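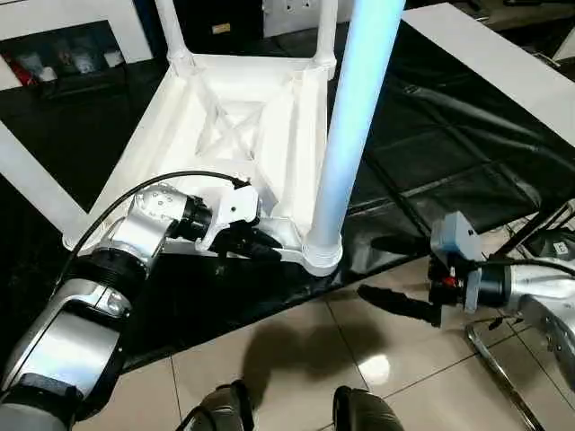 July 24, 2023
By Despina Theodorakopoulos

Helbridge swap shed — quick answers

When are you open?
8 to noon, every week till the end of September. Gate shuts at noon sharp.

What can I bring?
Small furniture, lamps, dishes, toys. Clean please. No mattresses, no paint, no tires.

Is there a fee?
Free for residents. Everybody else, $19 for the season. Cash or check, no cards yet.
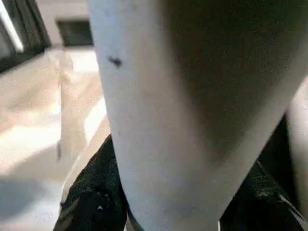
Kirstin MacRitchie asks whether she can hold something overnight. Sorry, no holds. Take it the same day or it goes back on the shelf.

Size limit?
125 pounds. Over that, call ahead, ext. 420.

What about missing screws and such?

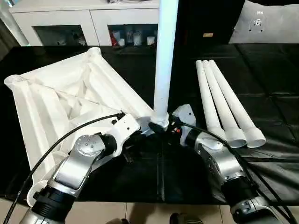
Fine, just tape a note on it saying whats missing. Spare hardware is in the coffee cans by the door — help yourself.

Do you pick up?
No truck. Try Fletell, they do pickups in town, you'll have to ask them abuot prices.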